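Progress note, pick-and-place cell, equipment planning
To: Dalia El Sherbiny
From: Ayodele Olaniyan
August 16, 2022

3 shares | 0 comments

Dalia, quick one before the budget call. Short version: sim work is moving, hardware order is not, and I need a yes or no on the gripper before October.

Where the money is. Arm quote from Trerkis is in and hasn't changed. Stikar came back on grippers with two options, the wide-stroke one costs 442 more per unit. Hicham wants the wide one. I lean that way too but want to see numbers from the randomized cube runs first. Spare fingertips not in either quote, have asked twice.

Simulation. Meriem has the single-cube task running end to end. 236 episodes logged so far, of which 44 were thrown out for a bad reset (cube spawned outside reach, fixed now). Start poses are randomized in position and rotation. Still one object only, plain surface, no clutter. Clutter comes after the order goes in, otherwise we'll never get the order in.

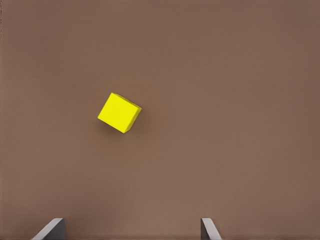

Cube task in simulation, gripper open, cube turned relative to the view.

The open width matters for the quote. With the wide setting there's room for error when the cube is at an angle, and Meriem thinks the narrow model will clip corners on the worst rotations. She is rerunning the same start poses with the narrow stroke so we can compare like for like. Results go in the shared folder under Restiretti, same place as the last ones.

Workstation. Vicente says the current machine can carry us through the single-object work but not the clutter stage. Two ways to go: buy a second card, or rent hours from Xolalpa. Renting looks cheaper if we stay on schedule, buying looks cheaper if we slip. No pick yet. Vicente is writing up both, one page each.

Not done: bench layout, cable runs, e-stop placement. Also the table itself, we had assumed the old one would do but its too low for the arm base. Needs a line in the budget, there isnt one at the moment.

What I need from you
- go ahead on the arm, the quote lapses in October
- OK to move the unspent travel line over to table and spares
- gripper decision can wait for the narrow-stroke runs, but not much past that

Hicham has the full cost sheet if anyone on your side wants to check the sums. Next report will have the narrow vs wide comparision and Vicente's two pages attached.

Ayodele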